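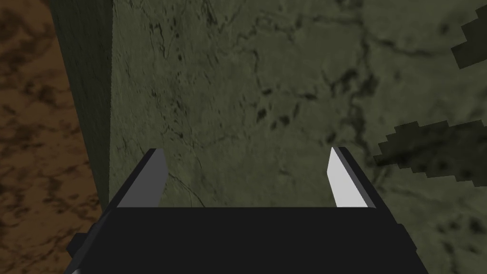
PLORNIER, May — Kobe Groen has been writing crossword puzzles for 26 years and would like it known that he doesn't do them. "I don't have the patience," he says, moving a stack of dictionaries off the only other chair. "Also I find most of them annoying. The clues are so pleased with themselves."

His own clues are fairly pleased with themselves too, and he concedes this once the coffee is poured. The Ustari, the regional weekly that carries his puzzle on its second-to-last page, gets letters. Most are corrections. One reader, Shinji Okabe, has sent 242 of them, each typed, each beginning "Dear Mr. Groen, regarding 14 Across." It isn't always 14 Across.

"Shinji just likes the number," Groen says. The two finally met last spring, over soup, and argued for three hours about whether "eel" should be retired. Groen is for keeping it. "You take away eel, you take away oboe, then where are you? You're in a corner with a Q."

He builds each grid in pencil, starting from the bottom right, a habit he picked up from an editor named Van Loon who never explained it. A good week's puzzle takes him two evenings. A bad one takes two evenings as well, and he sends it in anyway.

The pay has gone up once. He used to get a fruit basket at New Year's, and he speaks of the pears with real feeling.

I ask about the mistake, which everybody in town brings up sooner or later. One August the grid ran with the previous week's clues, and over 400 people mailed in completed solutions. Groen keeps them in a box under the stairs. "They fit," he says. "I don't know how. Somebody got 'walrus' out of 'Paid in advance' and felt fine about it."

Did it shake his confidence? He thinks it over while his coffee gets cold — he's a slow thinker, for a man who deals in short words.

"It improved my opinion of the readers," he says. "They want to finish. I can work with that."

Okabe's latest letter is on the table, unopened. Groen says he'll get to it after lunch.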